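Tatomon door-state fault

The Tatomon door-state fault was a software defect in the Tatomon kitchen manipulation stack, developed by Nernent, in which the task planner recorded an appliance door as closed while the door was still open. It was found during testing in simulation and made public in an incident note dated 10 May 2022. The fault led to repeated contact between the arm and refrigerator doors in simulated household kitchens. No physical hardware was damaged and no injuries were reported.

Background

Tatomon is a control package for a single mobile arm with a gripper, intended for fetch-and-place work in homes. Its planner keeps a symbolic record of the room, known as the state table, in which each door, drawer and appliance has one entry. The entry holds a joint angle and a label, either "open" or "closed". Motion planning is carried out by a separate module, Mallet, which builds its collision model from the state table and from the last depth scan. Where the two disagree, early versions of Mallet gave priority to the state table. This choice was made to keep sensor noise from blocking paths that were known to be clear.

Before any release, each build of Tatomon is run in Beklow, a rendered simulator with a library of furnished kitchens. Cabinet doors, refrigerators and dishwashers in Beklow are jointed and can be moved by contact. A standard test round consists of 1,000 episodes, each starting from a random arm position.

Discovery

The fault came to light during a test round on a task in which the arm was to open the refrigerator, take out a carton, place it on the island and close the door. Out of 1,000 episodes, 46 ended in an emergency stop. The first review put these down to poor grasps, as most of the stops came shortly after the gripper had let go of the door. Silvan Wyss, a test engineer at Nernent, compared the joint logs with the state table and found that in 28 of the stopped episodes the table listed the door as closed at the moment of contact. The simulator's own record gave it as open in every one of them.

Of the other 18 stops, 14 were true grasp failures and 4 were never explained.

Cause

The label was written by the close-door routine when the routine finished, with no check on the measured angle of the hinge. The routine was counted as finished when the gripper had traveled the planned arc. If the gripper slipped off the handle partway through, the arm still completed the arc in free air, and the entry changed to "closed".

A second error hid the first. The angle field in the table was meant to be refreshed from the depth scan every time the arm stopped moving, but the refresh was skipped for any entry changed within the previous planning cycle. The wrong label therefore stayed in place just long enough for Mallet to plan the next motion through the space taken up by the door.

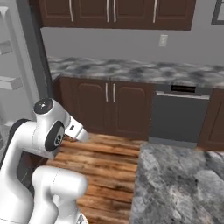

Contact was most common when the arm worked close to the hinge side of the refrigerator, where the forearm links sweep a wider area than the gripper does. Collision checks on the gripper alone would not have caught these cases. Door shelves added to the problem: the stored shape for an open door was a flat panel, and shelves on the inner face were left out of it. Some paths that cleared the panel still struck a shelf.

Correction

Three changes were made. The close-door routine now reads the hinge angle after release and writes the label from that reading. The skip rule on the refresh was removed. Mallet now treats any disagreement between the table and the scan as an obstacle until a second scan has been taken. The shape model for refrigerator doors was also extended to include shelves - a change that had been requested earlier and put off on grounds of planning time.

A repeat round with the same starting positions produced no stops linked to the door label. Mean planning time rose slightly, chiefly from the added scans.

Related issues

The same routine is used for dishwasher doors, which hinge at the bottom and can fall open again under their own weight. A door that drops after the hinge reading has been taken is not covered by the correction, and remains listed as a known limitation - the suggested workaround is to request a new scan before the arm crosses the area in front of the appliance.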